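Can a machine take over the dull half of the shop? Pleltotberg is finding out

Anyone who has ever stood beside a noisy piece of equipment waiting for it to finish, when there were a dozen better things to be doing, will have some sympathy for the people at Dunik, the small parts maker on the edge of Pleltotberg. For the better part of a year they have been asking whether a robot could do that waiting for them, and on 1 June 2023 they opened their doors for an afternoon, put out coffee and a very good lemon cake, and let the neighbors come in and hear how it is going.

The short answer is that it is going slowly, and that everyone seems rather cheerful about it.

Felista Ndung'u runs the project, and she is a patient explainer, which was lucky given how many of us had questions (and how many of us asked the same one twice). The chore she has picked sounds like nothing at all. A machine on the bench runs through its cycle, stops, and has to be looked after: somebody reads what state it is in, presses the right button, and moves on to the next job. A new hire learns it before lunch. Teaching it to a robot has meant 3,000 practice runs in simulation so far, and she expects to need plenty more before July.

"People think the hard part is the hand," she told us. "The hand is fine. It's knowing when to leave the thing alone that keeps me up at night."

Of the last 600 runs, 400 ended the way she wanted. She was happy to give the number and just as happy to talk about the others, in which the robot pressed too early, or pressed the neighboring button, or simply hung about above the keys like a guest who can't find the doorbell. A person who sees a machine reporting a jam knows to stop and have a think. Getting a robot to do the same takes a great deal of showing.
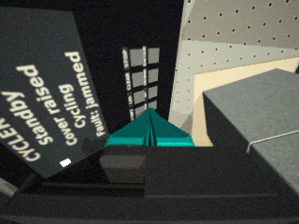
Page 3

The closed or nearly closed teal fingers are up by the keypad in the simulated shop, with the status panel off to the left and its wording, from "Standby" to "Fault: jammed", set at a slant. Reading lettering at angles like that is one of the things Felista's group has been working on this spring, along with telling one small gray button from the next.

Several visitors wanted to know about housework, naturally, and whether the same robot might one day empty a dishwasher or fold a fitted sheet. Felista laughed and said she would like one of those herself, but that a kitchen changes every hour and a workbench, if you are strict with your colleagues, does not. A sister group in Cáceres is looking at laundry, and she speaks of them with real admiration and a little pity.

Dunik plans to try the button pressing on a real bench in July, with a person standing by the whole time. The doors will be open again that month, and the lemon cake has been promised too.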